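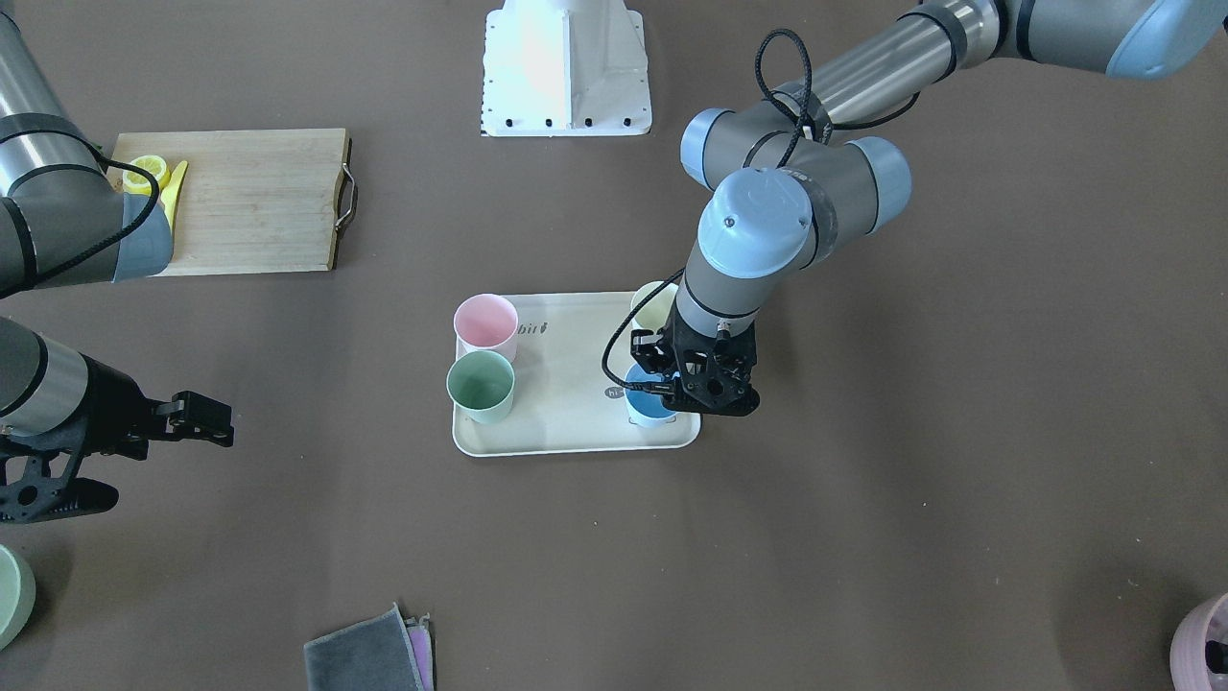

Re: [estby-kitchen] Cups for the lemonade table, and which tray

Hi all,

Catching up on the list after a long week, so forgive me if somebody has already answered this and I scrolled right past it. The original question was:

> We're doing the lemonade table again at the Wadedside block
> party and I want to get it right this time. Last year we poured
> everything into the thin clear cups and half of them went over
> before anybody picked one up. Do people carry drinks out on a
> tray, or line them up on the table and let folks help themselves?
> And do you cut the lemons ahead or as you go? I've got room for
> one cutting board and not much else.

I'm firmly on the tray side! We serve four cups to a tray and stop there, even when it looks like there's space for another one. I used to squeeze in 5 and the last one always ended up riding on the rim, and guess which one tipped onto my shoes. Our tray is a cream one with a bit of lettering on it, the cups are plastic, and I've never wished for anything fancier. (I did buy a glass set once. It's in the garage.)

If you want to know how much to make, I pour 375 ml into each cup, so 2 trays is 3 liters of lemonade, and then whatever you want in the pitcher for refills. Less than that and people come right back, more than that and you can't walk with it.

On the lemons, I cut as I go. A wooden board with a handle is what I'd bring, partly because you can grab it by the one end and carry the whole mess to the trash. Halve a lemon, leave it cut side up while you deal with the cups, squeeze it when you're ready. Lemons I've cut in the morning always seem tired by the afternoon. The exception is slices for the pitcher, I do those ahead and keep them in a lidded box in the cooler.

As for where it all goes, I put the board at the back left and the tray toward the front, and keep a gap between them. I'm right-handed, flip it if you aren't. Juice runs farther than you think, and a sticky tray bottom will follow you all afternoon. A damp dishcloth under the board stops it sliding.

For sugar I make syrup the night before, 700 grams to the same weight of water, warmed until it goes clear. It keeps fine in the fridge and you don't get the gritty bit at the bottom of the cup that the kids complain about.

One question back to the list: does anyone still have the big drinks dispenser from the Climmont picnic? The one with the slow tap. I'd rather borrow that than lug two pitchers over, and I can pick it up any evening after 6.

Happy pouring,
the one with the yellow cooler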